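Ticket 1025 - Language-to-push policy ignores the heart when blocks are clustered
Project: Palomino / tabletop pushing
Status: open, workaround in place
Opened: 2025-04-23 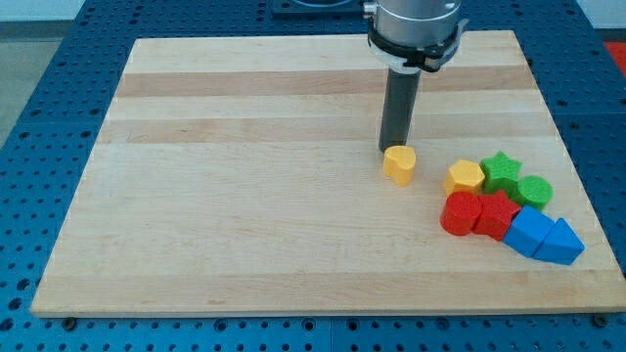 Board at reset, episode 173. Command: "push the yellow heart to the left side".

Hello all, and thank you for bearing with me on this one, it has taken a while to write up properly. In our evaluation on the Civville cell, the policy does very nicely when the blocks are spread over the whole board, but when most of them start bunched together on the right it tends to drift off towards the yellow hexagon and leave the heart where it was. Same colour, wrong shape. I ran 40 resets of this sort and the success rate was well below what we wrote in the October summary, so I would rather we sorted it before anybody quotes that number again.

What I have tried so far:

Recalibrated the camera to the board. No change, and the tip position agrees with the logged one.

Swapped the wording ("yellow heart", "the heart", "heart-shaped block"). Leaving out the colour helped quite a bit! That made me suspect the training captions more than the vision side.

Went through the captions. We have 3943 relabelled segments, and the annotators very sensibly wrote "the yellow one" whenever it was clear to them which was meant. The model has no such luck, poor thing, and seems to have learnt that yellow is enough.

Rolled back to the Jultisau checkpoint. Slower, a bit wobbly on long pushes, but it picks the right block more often - so the fault came in with the newer captions.

Workaround: please use shape-only commands on clustered starts for now, and note it in the run sheet so that we don't mix the two kinds of result in one table.

Next: I am retraining on Nunar with the colour-only captions filtered out, everything else kept the same. If that brings the clustered starts back up, I will rerun the full comparison with the same seeds and post both tables in this ticket. If somebody has kept the raw caption files from before the merge, do let me know, I can only find the cleaned ones.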